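From: Dirceu Falcão
To: Juldale Sourdough and Home Baking list
Date: Tuesday, February 20, 2024
Subject: Re: rye starter gone flat in the cold

Hi all,

Jumping in on this one because my rye went through the exact same thing after we moved to the Dallow house (drafty kitchen, single windows, you get the picture).

> I've kept the same rye starter going since last spring and it always
> doubled by lunchtime. Since the cold snap it barely moves. I feed it
> every morning, same flour, same jar, and by evening it's up maybe a
> finger's width and smells like nail polish remover. Do I throw it out
> and start over? I have bread promised for the Wedstead supper and I'm
> getting nervous.
> Marge

Marge, please don't throw it out! That smell is a hungry starter, and mine has come back from much worse. I once left it in the back of the fridge so long that it had a gray puddle on top, and I poured that off and fed the bottom spoonful and was baking again by the weekend.

First thing I'd try is a warmer spot. I used to keep mine on the counter by the sink and couldn't work out why it was sulking, and then I put a thermometer next to it one morning and felt pretty silly. Now it lives in the oven with only the light on. Put a sticky note over the knob, though. Ask me how I know. (Poor thing. I baked the lid, too.)

Second, feed it more than you think. If you're keeping a big blob of old starter and giving it a little flour, it eats through that in no time and then sits there starving all day. I keep a spoonful, really just the scrapings, and give it 43 grams of rye and the same of water. Why 43? It's what my old coffee scoop holds, so there's no science in it whatsoever. Use warm water, the kind you'd give a baby a bath in.

I switched flours this winter as well. The mill at Brito sells a whole rye that's coarser than the store stuff, and my starter went nuts for it. It does drink more water, so if yours turns into modeling clay, loosen it up a bit.

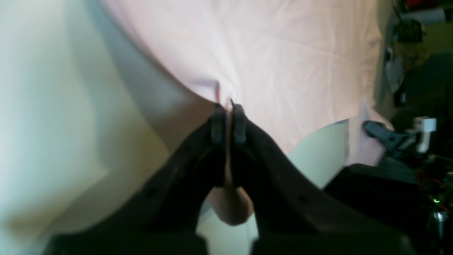 For the supper, I'd do 2 feedings a day from now until you bake, one at breakfast and one before bed, and I wouldn't try it in dough until it's been rising well for a couple of days in a row. If it still isn't there the night before, put a pinch of store yeast in the dough and don't tell anyone. My grandmother did it every Christmas and people still talk about her bread.

One question back at you, and anybody else who bakes for a crowd: how are you scaling up? My usual loaf takes 1,000 grams of flour and I want to go to 2,000 for the supper, but my mixer groans at the small batch as it is. I've been thinking of mixing by hand in the big canning pot and folding it every half hour while I watch TV. Does rye even care about folding? I've read yes and I've read no, and my last one came out fine when I forgot completely.

Also, whoever borrowed the long proofing baskets after the January bake, no rush, but I'd love them back before the supper if you can manage it.

Good luck, Marge, and let us know how it's looking by the weekend!

Dirceu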